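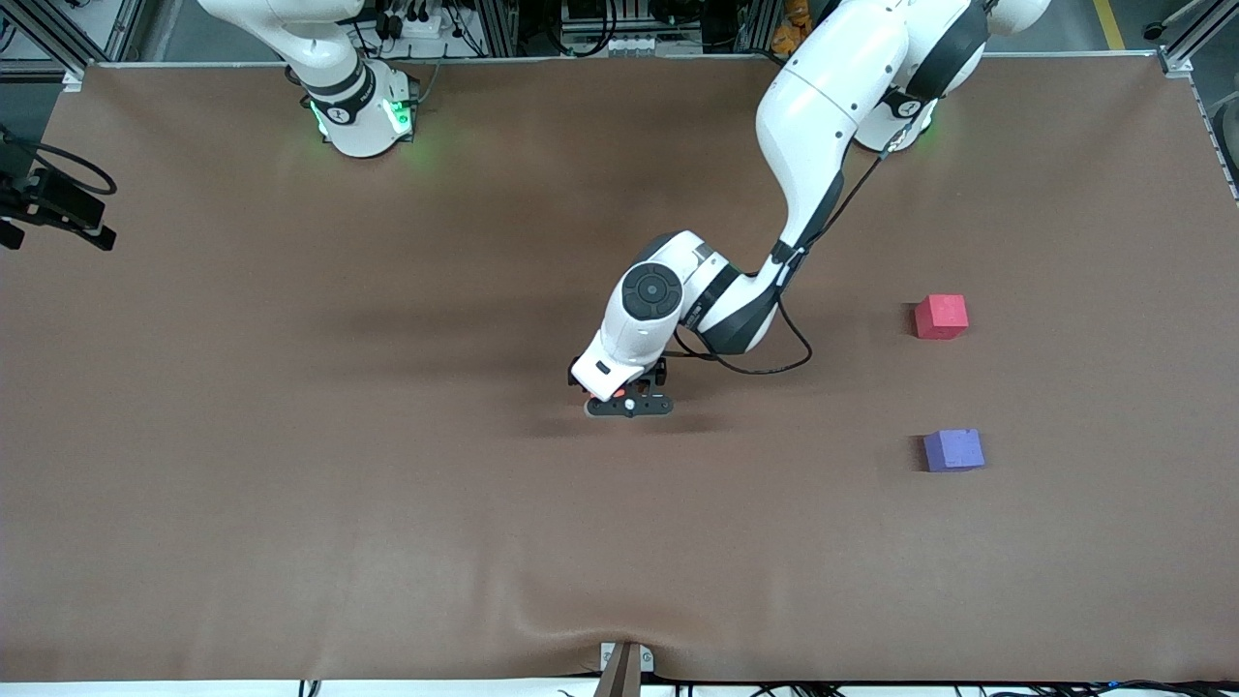 4. Setting the room temperature on the Cloutier wall thermostat

Before you start, make sure the breaker is on and the cover is fully seated on its base.

1. Press and hold MENU for 2 seconds. The current setting flashes.
2. Use the up and down keys to choose a value between 60 and 78 °F.
3. Press MENU again to save. If no key is pressed, the old setting returns.
4. To lock the keypad, hold both arrow keys until LOC shows.

Note: The reading may drift after the cover has been off – wait until it settles before making changes.

Note: Rooms with a Mumport baseboard heater need the cycle length set to 4. See Section 6.

CAUTION: Do not mount the thermostat above a lamp or in direct sun. Turn off power at the breaker before removing the base.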